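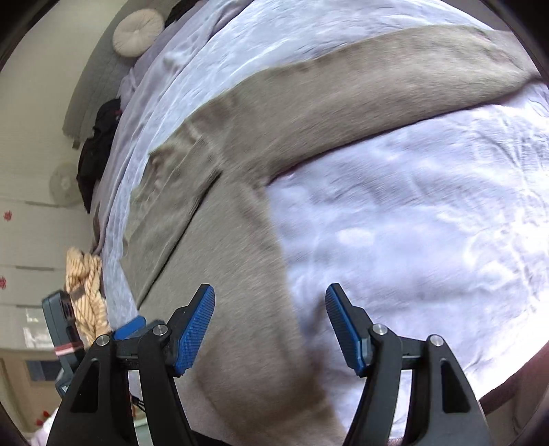

What does a rolling mill do with a billet that fails inspection?

At the Dimell works, the rejected billet is set aside in a marked bay, examined a second time, and then either ground at the surface and returned to the line or cut up and charged back into the furnace as scrap. The decision rests with the quality office and is recorded against the heat number.

This was one of several points raised during the visit to Dimell by members of the Rener Metals Association. The report was prepared by the association's office and issued to members on April 9, 2021.

Arrival and safety briefing

The group consisted of 17 members, drawn mainly from steel trading, machine building and construction supply. Visitors were received at the east gate, where protective coats, helmets, hearing protection and boots were issued. The briefing lasted longer than planned, as the plant had changed its walking routes in February after the opening of a new scrap yard entrance. Members who had visited before were asked to attend in full, and did so.

The melt shop

Dimell produces long products only: reinforcing bar, wire rod and a limited range of light sections. The melt shop operates one electric arc furnace, charged with scrap from three baskets. Visitors watched a charge and the early part of the melt from the enclosed gallery. The furnace has a tap weight of 90 tons. Plant staff explained that the mix of scrap is set each morning according to the grades on order, and that copper content remains the main limit on the use of shredded material.

The ladle furnace stands directly beside the melt shop, and the distance between the two is short. Steel then passes to a caster with 5 strands. One strand was down for a mold change, and the group was able to stand closer to the withdrawal rolls than would otherwise have been permitted. Several members found this the most useful part of the day.

The rolling mill

Billets are charged hot where the schedule allows. The reheating furnace was relined last year, and the plant reports lower gas use per ton, although figures were not made available to visitors. The mill was rolling reinforcing bar in a small diameter. Staff described the water quenching line in some detail and answered questions on bend testing, bar marking and bundle tags.

Wire rod was not being rolled. The coil handling area was shown at rest, and the storage hall beyond it was well filled. Members were told that much of this stock was awaiting rail cars.

Ownership and trade

Dimell was purchased by the Trarovov group, which also holds a plate mill and an interest in two ore terminals. The works employs 342 people, including the laboratory and the rail yard. Management stated that no change to the product range is planned. Asked about imports, management said that the pressure is greatest in wire rod, and named the Lương works as its closest competitor on price in that product. The view was given that delivery time, more than price, now decides most orders for bar.

Members also asked about electrodes. The plant holds a larger reserve than in the past and buys under yearly contracts. No supplier was named.

Remarks for members

The walk covers a long distance, much of it on open steel stairs, and is not suitable for persons who have difficulty with heights. Photography is not permitted in the melt shop or the control rooms. Samples of bar may be requested in writing through the association's office, stating grade and diameter.

The association thanks the management and shift staff of Dimell for their time. Members wishing to join a second visit should inform the office in writing. Places will be given first to those who were unable to attend on this occasion.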